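Playtesters wanted for Larkitz, a two-player puzzle game

Hiden is looking for players to test the July build of Larkitz, our co-op puzzle game for PC. Sessions are held at our office on Usta Street and are paid.

Larkitz is played by two people on one screen. One player sorts and routes cargo, the other keeps the ship running, and the jobs swap when a shift ends. The July build has the first 39 levels, a new tutorial and the reworked map. We want to know where people get stuck, which menus they miss and whether the swap makes sense without help from us.

What you will do

You play for two hours with a partner, then fill out a short form and talk with one of our designers for 15 minutes. You can sign up with a friend or let us pair you with someone. We record the screen and your voices. Recordings stay inside the studio and are deleted after the game ships. 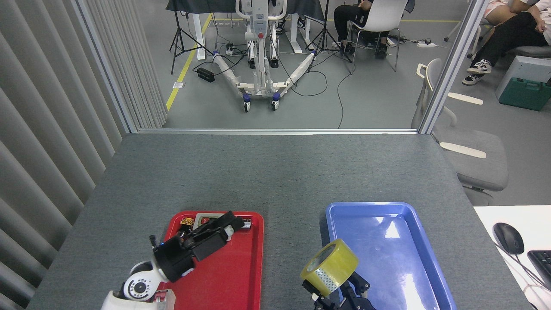
Who can apply

You must be 18 or older and able to get to our office. We need people at all skill levels, including people who rarely play games. You can't take part if you work for another game studio or if you tested the spring build. Players who are color-blind or who use an adaptive controller are very welcome. Tell us what you need on the form and we will set up the station for you.

Times and pay

Sessions run Sunday at 10 a.m., 1 p.m. and 4 p.m. Each tester gets $60, paid by gift card or bank transfer within 7 days. You will sign a non-disclosure agreement when you arrive, so bring a photo ID. Street parking is free on Sunday.

How to sign up

Fill out the tester form on our site and pick the Larkitz session. Use code 1221 so your answers reach the right team. Severino Sotomayor, who runs user research, will reply to everyone, including those we can't place this time.

Hiden, 1665 Usta Street, second floor. Ring the bell marked Esteban.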